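Subject: Re: [brernholm-swap] Moving sale leftovers and what people do about packing

Hi everybody,

Catching up on the list after a week without a computer (it was at the bottom of a suitcase, don't ask). I'm answering Shigeru's note because I just did this whole thing in March and I still have opinions!

On 27 July 2019, Shigeru Mizuno wrote:
> We have to be out of the Mekham Street place by the end of next
> month and I haven't packed a thing. Does anyone have a system for
> the bathroom and bedroom stuff? My wife has creams, brushes, little
> bottles, you name it. Also, is it worth paying for new boxes? The
> mover wants us to buy 100 from him and that sounds nuts.
> Shigeru
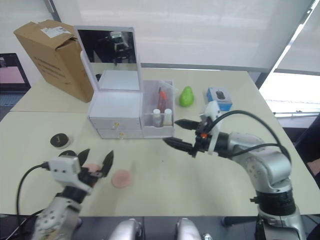
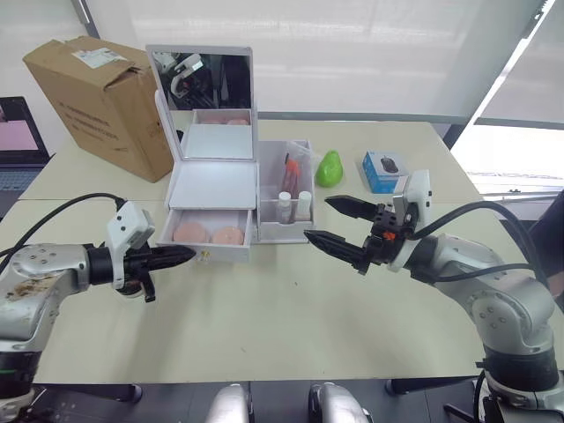 First off, do not buy 100 boxes from the mover. We used 83 for a three-bedroom house and I'm a person who keeps yarn. I got most of mine free by asking at the Meijer out by the highway, early, before they flatten everything. Be nice to whoever is stocking and they'll usually let you take a cartful. For small things I just saved whatever came in the mail, and a plain brown cardboard box like the one in the first picture, with its flaps still good and the old shipping label on it, will do fine for a second trip. Cross out the old label though, or put your own right over it. One of ours had my sister's address on it and the guy set it aside in the truck "for the other stop," and there was no other stop.

As for the creams and bottles: anything that might leak goes in a zip bag, standing up, and that box rides in the car with you. I know people say to leave things in the drawers and tape them shut. I tried it with my nightstand and spent an evening picking hand lotion out of the runners with a toothpick. Empty the drawers! Mirrors get wrapped in a bath towel and go on edge between two pillows (you're moving the pillows anyway).

Money, since you asked off list and I think others would want to know. Our mover quoted 500 and the bill came to 560, and the extra was all stairs. Ask about stairs. Ask about the piano too if you've still got it, because mine never mentioned there'd be a second guy until he was standing in the yard eating a sandwich.

I have a tape gun you can borrow, the Clelaver kind with the red handle, and half a roll of bubble wrap. Both are on my back porch, just come through the gate and latch it behind you on account of the dog. I'd like the tape gun back by the time school starts.

Oh, and does anybody want a floor lamp? It works, the shade is ugly, first one to write gets it.

Jo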